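Robot Learning > Grasping > How-To
5 min read
Print this page | E-mail this page

Checking a Grasp from the Wrist Camera Before You Train on It

by Fraser Mowat

I love wrist cameras. For the Undis project we went from a view over the table to one right behind the fingers, and suddenly the stills were full of things we'd been guessing at for months! What follows is the method we settled on for labeling grasps before they go into a training set. You need a two-finger gripper, soft fingertips, a hand tool and an afternoon.

Step 1. Fix the camera and leave it alone. Both fingertips should be in view all the way to their ends. If you bump the mount, start a new batch. Mixing batches cost us most of April.

Step 2. Record at 30 frames per second and keep one still for every closing of the gripper. Keep the ugly ones. A blurry tip on the tool is fine as long as you can read the line where the pad meets the handle.

Step 3. Label contact on each side separately. Use three labels: touching, gap, can't tell. It's tempting to write one label for the whole grasp, and we did that at first, but a single "good" hides so much. Look at the pads.

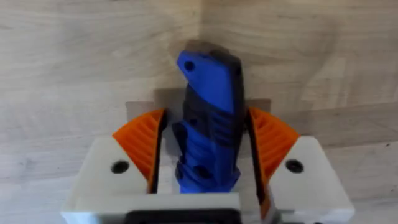 Step 4. Note how the pad sits. With fin-ray style fingers the ribs give you a lovely free signal, because they bend to follow whatever they're pressed on. Our labelers write "wrapped" when the ribbed face curves in along the side of the handle and "straight" when it doesn't. You can teach this in 20 minutes, and people get surprisingly fast (Kandasamy, our labeling tool, has keyboard shortcuts for all of it, which helps).

Step 5. Train the contact model. We used 400 labeled stills and held out every tool the model hadn't met. Please hold out whole tools and don't just shuffle the stills! Shuffled, our scores looked wonderful and meant very little.

Step 6. Go back through the disagreements by hand. Ours came to 14, and they were the best part of the whole exercise. Most were grasps where the handle rested nearer one finger and there was still a gap by the other pad. The old single label called those closed. The model, trained per side, flagged them, and I was thrilled.

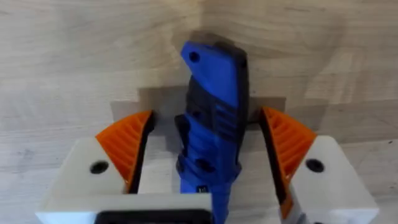
Dakberg wrote in to ask whether a force reading at the fingers wouldn't catch one-sided contact sooner and with less labeling. Fair point, and if you have good sensors, log them next to the stills. Ours drift, so we use force as a second opinion and keep the per-side label as the main one.

Step 7. Feed the "can't tell" stills back in last, after the model is stable. Start with a small handful, retrain, and check the held-out tools again before adding more.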